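Faltgate Automation List -- archive
Thread: wrist cameras and the August budget

On 19/06/2019, Sum-yee Tu wrote:

> Stekstead have come back with a price for the second arm. It's 4,000 for
> the arm and gripper, and 2,891 on top for the "vision package," meaning
> the wrist camera, mount, cable and one year of their software. They say
> the wrist camera is what makes cup handling work and we'd be crazy to
> leave it out. If nobody objects I'd like to put both lines in the August
> request.
>
> Sum-yee

I object, a little. Not to the arm. We've been over the arm and I lost that argument fair and square. It's the second line that bothers me.

That's 2,891 for a small camera and a bracket, and the quote doesn't say what the camera has to be able to do. No working distance, no focus range, nothing on lighting. I asked their sales desk for those and got a brochure back. The brochure has a lot of clean boxes on a gray bench. We don't handle clean boxes. We handle used drink cups, half of them see-through, and some with stuff still in the bottom.

Before we sign I'd want two things in writing. First, the closest distance at which the camera gives a sharp picture, measured by them, with a name next to it. Second, a trial on our own cups, five kinds, picked by us. Chantharasri did a trial like that for the Otora line and it took one afternoon, so I don't buy that it's too much trouble.

I'd also like to see the software renewal split out. "One year included" usually means somebody pays in year two, and I can't find that number anywhere in the quote -- maybe I missed it.

My worry, at the distance where the gripper works:
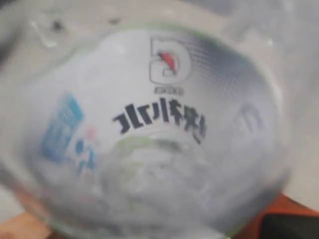
Posted by Mwanaisha Sang to the list | Equipment and planning

Try reading the small line under the D. I can't. The big characters come through the wall of the cup backward, and the whole thing is soft. If the software only needs to find a rim, fine, maybe that's good enough. But the quote says "label reading" in the features column and we'd be paying for it.

So my vote is to put the arm in for August and hold the camera line until they answer.

Mwanaisha

2 comments | Share this thread

Sum-yee Tu: OK, fair. I'll ask for the focus distance and the renewal price together. If they won't do the trial I'll drop the line myself.

Reader at Otora: Ask who supplies the cups for the trial. Ours tried to bring their own.

Contact the list owner | Copyright Faltgate Automation List | Back to top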